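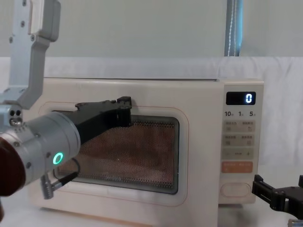

Cream microwave, time buttons and a tired display

Lekota
I have a compact cream microwave with three time presets on the panel: 10, 1 and 5, each with a tiny character after it. I read them as ten minutes, one minute and five minutes. Below those are more buttons, then a minus/plus strip, a wide orange button and the door release. I have no manual. Two questions. Do presets on this type normally add up with repeated presses, or does each press overwrite the last? And is a single 0 on the display normal at idle? My old one showed the clock.

Flanby
Additive, on every one I have worked on with that layout. Press 10 once and 5 twice and you get 20 of whatever the unit is. Check the unit before you trust it. Some panels use 10 min, 1 min, 10 sec, and people misread the small print.

A single 0 at idle is normal if there is no clock function.

Ziltirstead
Disagree on "every one". Mine has presets and the second press replaces the first. Test it with a mug of water inside and watch the display.

Flanby
Yours probably has one-touch programs, a different thing. Separate digits for tens and units only make sense if they add.

Lekota
Tested with 900 ml of water in a glass jug. 10 then 5 gives 15. 5 then 5 gives 10. So it adds. The minus/plus strip does nothing until a time is entered, then it changes the time in small steps.

Ziltirstead
Fine, additive on that model. Mine still replaces.

Rüdiger Wendt
Separate point. Clean the mesh side of the door with a damp cloth only, no abrasive pads. I see a lot of doors where the inner film has been scratched through and grease has got in behind it. Once that happens you are looking at a new door.

Lidumach
A drop of dish soap on the cloth is fine too. I have done mine that way since August and the film is intact.

Rüdiger Wendt
Soap is fine if you wring the cloth out. The problem is liquid running into the bottom edge of the door - it sits there and the latch hooks start to rust.

Lekota
Noted. Last one: clearance. The shelf I want to use leaves 5 cm at the back and 19 cm on top.

Flanby
Top is plenty. For the back, find the vents first. If they are on the rear panel I would want more than 5.

Ziltirstead
5 at the back is enough if the sides are open. Mine has run that way for years.

Flanby
Yours also replaces its presets, so I would not generalize from it.

Lekota
Vents are on the rear and the left side. I will move the shelf bracket forward.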